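Scuffs on matt paint behind a work table: wipe, touch up or live with it?

Home > Decorating > Walls and Ceilings

skirting_bored
Posts: 118
May 12, 2023

Evening all. I painted the wall behind my long table in December, a light grey-blue matt from Sinetti, two coats, very pleased with myself. It now looks as if a football team has been leaning on it. Faint scuffs, a few smudges, and little pale marks where I've tried to rub off other little marks.

I've used a damp cloth (made it shiny) and one of those white sponges (made it shinier). Do I touch up the bad bits or do the whole wall again? I still have half a tin, with a skin on it you could walk across.

grout_expectations
Posts: 2602

Whole wall. Touching up matt never works. You swap a scuff for a patch, and the patch catches the light every evening until you move house.

Normunds Org
Posts: 200

Disagree with the above, as is traditional. Touching up works if it's the same tin and you use a small roller instead of a brush. Stir it properly, strain it through an old pair of tights, keep the edges thin. I did our hallway that way and my wife has yet to find the spots. She has looked.

grout_expectations
Posts: 2602

Your wife is being kind.

Normunds Org
Posts: 200

You haven't met my wife.

mrs_pelmet
Posts: 1811

Skirting, what's on the table? If people keep shoving things up against the wall, you'll be back here in six months whichever of these two you listen to. I put a strip of clear acrylic behind mine, a hand's width high, and it has saved me a fortune in paint and arguments.

skirting_bored
Posts: 118

It's a pine table with a Van Rooij oilcloth over it. Boxes, a sewing machine, the post, whatever anyone is carrying when they come in. The back edge is hard against the wall, so yes, I take the point. I'd been hoping for an answer that came in a tin.

Wellington Camargo
Posts: 118

Please don't put up acrylic. It looks like a chip shop. Move the table forward an inch and be done with it.

mrs_pelmet
Posts: 1811

An inch is exactly the width of everything you own that can fall down the back. I speak as someone who has retrieved a passport with a coat hanger.

Wellington Camargo
Posts: 118

Similar colour at ours, similar complaint, and I've never felt the need to repaint. Black table in front of it, which I'd recommend to anyone. The eye goes to the dark and then to whatever is brightest on it, and the wall gets away with murder.
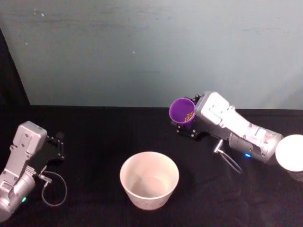
Grey-blue matt, scuffs and specks included.

skirting_bored
Posts: 118

That's my wall! Same small pale marks and everything. Mine are lower down, but I could have sworn you'd been round.

grout_expectations
Posts: 2602

That wants repainting.

Normunds Org
Posts: 200

That wants a small roller and ten minutes.

mrs_pelmet
Posts: 1811

I'd leave it. The marks are faint, and I only saw the specks because I went looking for them. The black shows its creases on the right, mind you. Is it cloth, Wellington?

Wellington Camargo
Posts: 118

I'll admit to the creases. I won't be ironing a table.

skirting_bored
Posts: 118

Right. I've bought a tester of the Skornemer scrubbable matt to try behind the sewing machine, where it can't embarrass me. If the colour is anywhere near, I'll do the bottom half of the wall and tell visitors it was deliberate.

grout_expectations
Posts: 2602

It won't be anywhere near. Take a piece of the old paint to Fadano and have them mix it. Bigger than a thumbnail, or the machine guesses.

skirting_bored
Posts: 118

Will do. Does anyone know how long I need to leave it between coats? The label is under the drips.

Normunds Org
Posts: 200

Four hours. Overnight if the room's cold.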